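Keeping the Blocks Moving

Floor Dewulf started lending out toys from a spare bedroom, and the spare bedroom lasted one winter. By the following October she had signed a lease on the back half of a former shoe store, put up shelves, and given the place a name, Drondberg, after a street her grandmother lived on. Families pay a small fee each season and take home a bin of building toys, which they bring back a month later and exchange for a different one.

She runs it with Slamet Oei, who used to repair office furniture and now does most of the sorting and all of the washing. We talked at the sorting table late in the morning, before the afternoon returns.

"People think it's a store when they walk in," Dewulf said. "They ask what the castle set costs. I tell them they can have it for a month and they look at me like there's a catch."

The catch, if there is one, is the work that goes on between one family and the next. Every bin comes back mixed. Children combine sets, and siblings combine bins. Oei says he has given up being surprised by what he finds at the bottom.

"Socks, mostly," he said. "Raisins. One time a house key, and the family had already changed the lock."

The library owns 33 sets. Some are the familiar studded bricks in an oversized format meant for younger hands, and others are plain shapes such as cubes, arches and cylinders. Dewulf buys very few of them new. She looks for large lots from day care centers that are closing or switching to something else, and she prefers plain pieces without stickers or printed faces.

"Stickers come off in the wash and then a parent calls me because the fire truck is only a truck," she said. "A plain block doesn't have that problem. It can be in the set for ten years."

She is less fond of sets that come with one special piece the whole model depends on. An early purchase was a marble track called Raju, which had a single funnel at the top. The funnel went missing on its second loan. Dewulf kept the rest of the track for almost a year in case it came back, then broke it up and gave the ramps to a school.

Sorting begins with everything tipped onto the table. Oei takes out whatever isn't a toy, and then he pulls the big pieces before the small ones. He used to sort by color, but he changed to shape after his first few months.

"Color looks nice," he said. "You get a red pile and a green pile and you feel like you did something. Then you have to sort the red pile."

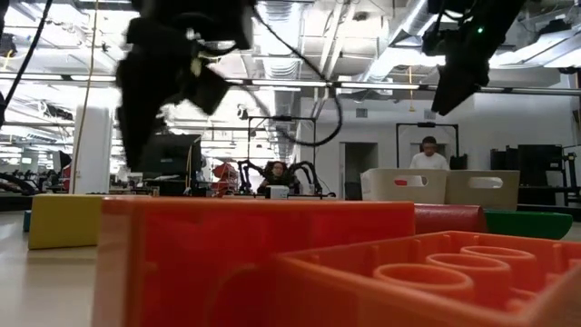
The large bricks cause the least trouble. They are easy to find on the floor at home, and they don't slip through the holes in a bin. When one is damaged it is nearly always at the rim, where a child has bitten it or stood on it. Oei runs his thumb around the edge of each one and sets aside any with a burr. A few strokes with a nail file usually take care of it. If there is a crack he throws the brick out.

Foam pieces get a different check. He squeezes them and looks for tooth marks, and he smells them, which he admits looks odd to visitors. Foam that has been put away damp has a sour smell that doesn't go away, and those pieces don't go out again.

Hard plastic is washed in warm water with dish soap and left on racks overnight. Dewulf tried a dishwasher in the first year and stopped after a load of arches came out slightly bent. They still rocked when you put them on a flat surface.

"I kept one on my desk," she said. "It's a good pencil rest."

The bins themselves took longer to settle on than she expected. Cloth bags came first, and they were light and cheap, but children couldn't see into them and parents didn't like emptying the whole thing to find one piece. Cardboard boxes lasted two loans. Plastic bins with a handle opening have worked well enough that she has stopped looking. They can be wiped down, and a four-year-old can drag one across a room without help.

Each bin gets a card listing the shapes, with no total at the bottom. Dewulf left the total off on purpose. When there was one, parents spent the last evening of the loan counting, and some were upset when they arrived.

"A mother cried at the counter over a half circle," she said. "I didn't start this to make someone cry over a half circle."

Missing pieces now go on a list by the door, and most turn up. Haziq Majimbun, whose twins have been borrowing since the shoe store opened, has returned pieces from three different bins in one trip. He told me he found them when he moved the couch.

"My kids don't really build anything tall," he said. "They line things up. Blue one, yellow one, then the arch, then something lying down. It goes from the kitchen to the bathroom and we all have to step over it."

Dewulf hears this from a lot of families. The youngest children make rows, fill containers and empty them again. She used to put pictures of finished models in with the bins for that age group, and she has taken them out. Older children still get a booklet if the set came with one.

Money is tight but steady. The last big purchase was a used lot that cost 1495 dollars with the shelving included, and she thought about it for a week before she said yes. Rent goes up in the spring. She would like to stay open one more evening, which would mean paying someone else to cover the counter, and she hasn't worked out how to do that yet.

Oei would like a second sink.

"She gets her evening, I get my sink," he said. "We'll see which one is cheaper."

At noon he wiped the table down and went to unlock the front door. A boy was already waiting outside with his grandfather, holding one handle of a bin between them. The boy wanted to know if the bin with the bridges was in. It was still drying, Oei told him, and he could have it tomorrow after 30 minutes of homework, or today if he didn't mind it wet. The boy said he didn't mind.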